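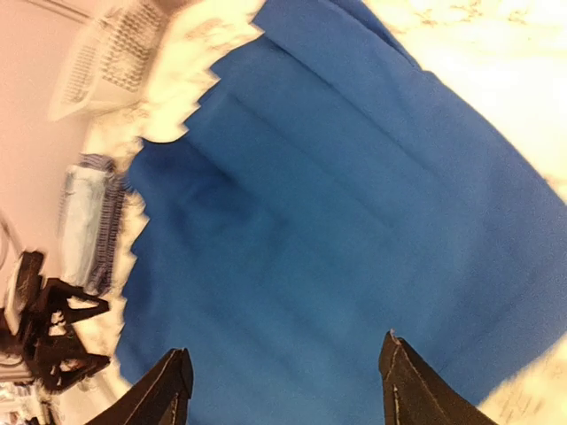 Kadrić show to open at Stoyanova gallery in June

27 January 2025

A painter who spent most of her working life out of sight is to get her first full show. Amra Kadrić, best known for the small river pictures she made at Zoltosberg, will have 30 works on the walls of the Stoyanova gallery from June. Oils mostly, a handful of drawings.

Many have never been shown. Kadrić sold little and sent out less, and for long stretches kept finished canvases facing the wall in her studio for years before she would let anyone look at them. Four come from the Plullodora series, painted outdoors over a single winter – grey water, bare alders, hardly any sky. Two of those were thought lost until last year, when they turned up in a house sale with the wrong name on the back.

The gallery has also borrowed her sketchbooks, 6 in all, which will be in cases on the lower floor. Pages to be turned once a fortnight.

Kadrić, who still paints most mornings, said she had asked for plain walls and no music. "I don't want people told what to feel. They can stand there or they can go home." She has choosen the hanging order herself and is working on one last large canvas, Zondetine, which may or may not be dry in time.

A catalogue is being printed in an edition of 350, with colour plates and a long interview. Entry to the show is free but opening night is by ticket – these go on sale in the spring, from the gallery desk only. Opening hours and the closing date still to be confirmd.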